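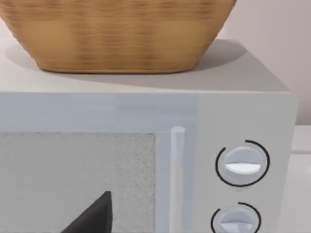

THE RAIN GAUGE THAT KEPT RESETTING (a thread)

Clem Doolan, Tuesday

1/ Right, so the rain gauge up the back paddock at Pamamville has been rebooting itself every time it tries to phone home. Sensor reads fine, clock runs fine, then the radio keys up and bang, back to the start-up message. I have had a week of this.

2/ Setup for those playing along: 7 V pack, a little Breditz regulator board, micro and radio sharing the one rail after it. Radio pulls up to 300 mA when it transmits and next to nothing the rest of the time. So you've got this big hungry gulp for a few milliseconds and then quiet.

3/ Naturally I blamed the battery. Swapped it. Same. Blamed the regulator, swapped that too (sorry Breditz, I said some things). Same again!

4/ Then I did what I should've done first and put the old Wadeck scope on the micro's supply pin, single-shot trigger on the falling edge. The rail sags 374 mV in a transmit burst. The regulator's own output pin, probed in the same burst, hardly moves. So the volts are going missing between the two, and there's only 30 cm of hookup wire in there. Wire that short doesn't lose you that much, not at that current.

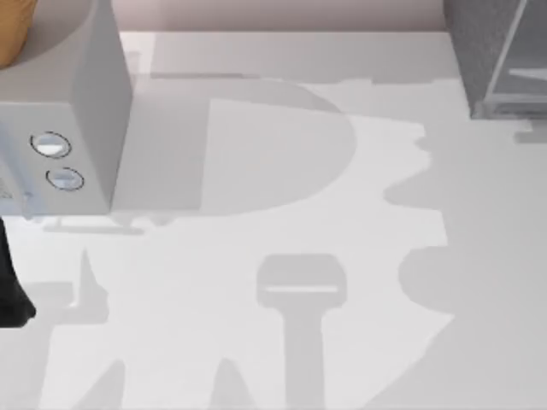 5/ What else is in that run? The resettable fuse!! I'd popped one in after the regulator out of pure caution and forgotten it existed. Those little blighters have real resistance even when they're perfectly happy, and the small ones can be over an ohm. Do the sum with the radio's current and there's your sag, near enough. While I've got the lid off I'm redoing the status lights as well, and I'm pinching the look of those two ovals on the grey arm, one above the other and a bit staggered, thin dark ring round each and that whitish-blue shine inside. Much nicer than my two crooked holes with hot glue in them.

6/ Fix so far: fuse moved to the battery side of the regulator, where a bit of drop doesn't matter because there's headroom to burn. Fat low-ESR cap right at the radio's supply pins too, shortest leads I could manage. I checked the Breditz sheet before adding it, as some regulators get grumpy and oscillate with the wrong cap on the output.

7/ Ran it on the bench all arvo, transmitting flat out, and not one reset. Paddock test is next, once Tzavaras gets the bigger cable glands back in stock. Has anyone got a favourite gland that doesn't go brittle in the sun? The grey ones I used last time crumbled in my hand.

© Clem Doolan | Contact | Back to top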